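In Defense of the Messy Model Table

21 Aug 2019

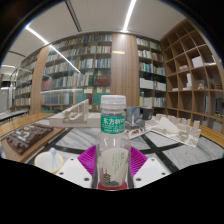 A bottle with a green label, with a terrain model and a white bridge-like one on the table behind it.

I have been to a lot of open studios over the years, and I have a confession. I skip the boards. You know the ones, the big glossy prints pinned up at eye level with the sunset and the happy couple pushing a stroller across a plaza. I walk right by them and go find the table where the models are.

And my favorite tables are the ones that still have somebody's drink on them.

I know this is not how it's supposed to be done. The folks at Danaton put on a show in June and every model had its own white stand, its own little spotlight and a card telling you not to lean. It was lovely! I was out the door in twenty minutes. Then I went over to the open house at Stevham, where the models were all pushed together with tape and pencils and snacks in between, and I stayed until they started turning off the lights.

Here's my thinking. A model on a stand is asking you to admire it. A model on a crowded table is just sitting there being a thing, and you get to poke your head around it and work out what it's up to. You look down the deck of a bridge. You follow the steps of a hillside with your eyes (I love a stepped hillside, all those layers stacked up like a cake somebody took very seriously) and you find the little white blocks and wonder who would get the good view. You never do that with a poster.

The drink helps too, and I mean that. Put a bottle next to a building and your brain starts doing silly, wonderful things with size. The bottle is a skyscraper. No, the hill is a doormat. Scale is the hardest thing to explain to people who don't build things for a living, and a plain old bottle of tea or water gets you talking about it faster than a printed ruler in the corner ever will. I once spent a whole lunch break arguing about whether a soda can would count as a landmark.

Now, I can hear the other side. Models take forever to make, and they're fragile, and liquids are liquids. Fair enough. I knocked a full cup of coffee over a cardboard library when I was in school, and I can still hear the sound the room made. So sure, put the cap on. Screw it on tight. I'm not a monster. But there's a lot of space between "be careful" and "no food or drink past this line," and too many places have jumped straight to the sign.

What really bugs me is what happens after the sign goes up. The Gumenov workshop, where I used to take a night class, cleared off its big table a couple of years ago and moved the models to shelves behind glass. Very tidy. Very safe. And people quit hanging around. There was no place to set down your stuff, so you didn't set it down, so you didn't stay and chat with whoever was gluing trees. I learned more from those chats than I did from 2 semesters of lectures -- and I liked the lectures.

So if you run one of these places, leave a table out. A big one with room to walk all the way around. Let the gray lump with no windows yet sit right beside the finished piece, and let people park a bottle in the middle of it while they talk. If a model can't survive that, build the next one on a thicker base.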